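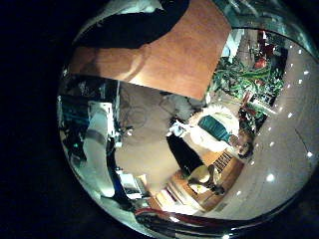
Beige floor, with the big orange-brown panel over it.

Journal > Findton > Moving house

24/11/2020

Boxes still winning. Krystyna called to ask if I was settled, and I said yes, in the sense that mud settles. The mover's bill came to $952 against a quote of $485. Emerson Portela explained that the difference was "stairs." The old place had stairs when he quoted it. He'd stood on them.

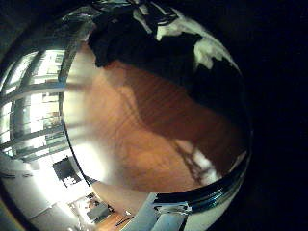 Samira says I should fight it, but Samira fights parking meters. I wrote a stern email, took out the stern parts, and sent what was left, mostly my name. Then I ate crackers for dinner, the forks being in one of the boxes marked MISC. I marked them all MISC. Seemed efficient at the time.

Deolinda wants to come for a week in December. Told her she can have the bed if she finds it.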